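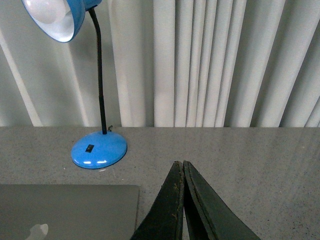 Fig. 1. Gooseneck task lamp with base-mounted switch.

Unit 5: Lighting a Laptop Workstation
Notes prepared by Tsegereda Berhe, Grevdale evening course

5.1 Source position
A gooseneck lamp lets the shade be aimed independently of the base. Set the base behind the computer or to one side, and keep the open mouth of the shade turned away from the user's eyes. Polished stone and glossy paint return small, bright reflections. Check for these from the seated position, with the lamp on.

5.2 Daylight
A window directly behind the computer puts a bright field next to the screen. The eye adapts to the brighter area and the screen looks dim. Close the window covering first, then adjust screen brightness, then add the lamp. Keep to this order when filling in the worksheet.

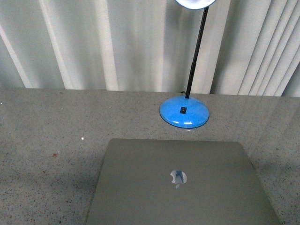 Should the lamp be left on while the screen is in use?
Leave it on if there is paper to read beside the computer; otherwise turn it off or aim it at the wall.

5.3 Lid angle
Open the lid until the screen is square to the line of sight. Tilting it farther back catches ceiling light. Record the angle at which reflections disappear, and repeat with the lamp moved 13 inches to the other side. Groups led by Razia Hayat and Bereket Chala take readings at 9 a.m.; all others at noon.

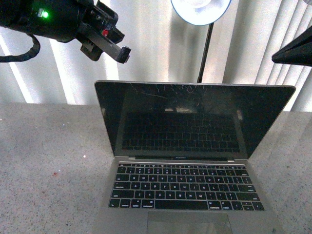 5.4 Worksheet
Allow 30 minutes. Enter the lamp position, covering position, and lid angle for each trial. Hand completed sheets to Amanuel Teshome.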